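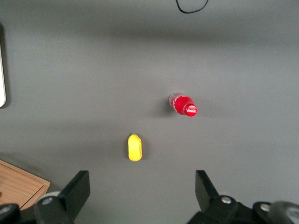

Toy fruit, red bottles and a good long table: the Kungate play shop gets ready to open again

KUNGATE - If you walked past the old reading room at the Kungate community house any afternoon in August, you probably heard the clatter of things being tipped out of boxes, and maybe a fair bit of laughing too. The play shop, which has been a favorite of small children and their tired grandparents for longer than most of us can remember, is getting a proper sorting out before it opens its doors for the fall.

Mohammed-Awal Addo has been in charge of the shop's shelves since spring, and he says the job has grown on him (and grown in general, if you ask his wife). What began as a quick look through the fruit and vegetable crates became a full check of every last item the shop owns. The final tally came to 604 pieces, counting the pretend groceries, the paper bags, the little purses and a set of kitchen scales that still work if you treat them kindly.

"I thought it would take me a weekend," Addo said, leaning on a stack of crates with his sleeves rolled up. "My daughter told me it would take a month. She was right, and she has been very nice about it, mostly."

Everything comes out onto the table first, a little at a time, so that each thing can be looked at, wiped down and put with its own kind. Yellow fruit has been the tricky part. The shop has been given so much of it over the years, from so many different toy sets, that there is some friendly disagreement over which pieces are lemons and which are squash. Addo has settled on a crate marked simply "Yellow," and he feels the customers, most of whom are not yet in first grade, will be able to make up their own minds.

The drinks shelf is having a change as well. The shop used to stock it with small wooden blocks painted to look like cartons, and they were lovely, but the children kept asking for bottles like the ones at home. So now there are plastic bottles, including red Coca-Cola ones with the name in white across the cap, and they have been a great success with the early testers, who are Addo's two nephews. The bottles do like to roll, and a low rail is going up along the front of the shelf to keep them where they belong.

Suha Rizk, who teaches the morning group at Bawa Nursery just up the hill, brings her class down every other week during the school year. She stopped by to see how things were coming along and ended up staying until nearly five o'clock, sorting carrots.

"They learn so much in there, and they have no idea they're learning it," Rizk said. "They ask for things politely, they wait their turn, they work out what goes in the bag first. One of my little ones would only buy lemons last year. Lemons every single visit! I'm hoping he branches out, but I'll be glad to see him either way."

The sorting has been helped along by a gift of 355 dollars raised at the Honano bake sale in early summer. Most of that has gone toward new crates with lids, and what was left over bought paint for the counter, which will be a cheerful green once somebody finds the time and a steady hand. Osia, the hardware store by the bus stop, is letting the shop have the brushes and rollers at cost.

There will be a few changes to how visits work, too. Groups of up to 40 can be booked in for the morning, split into two turns so that the counter doesn't get too crowded, and families can come along in the afternoon without booking anything at all. Entry is still free, as it has always been, though there is a jar by the door for anyone who would like to drop in some change.

Addo would also like it known that the shop has plenty of fruit for now, thank you very much, and is running short of bread, eggs and anything that looks like cheese. Donations should be clean and too big for a small child to swallow, and they can be left at the front desk of the community house before six in the evening. Anyone with a spare toy cash register, with or without its drawer, is asked to have a word with him directly.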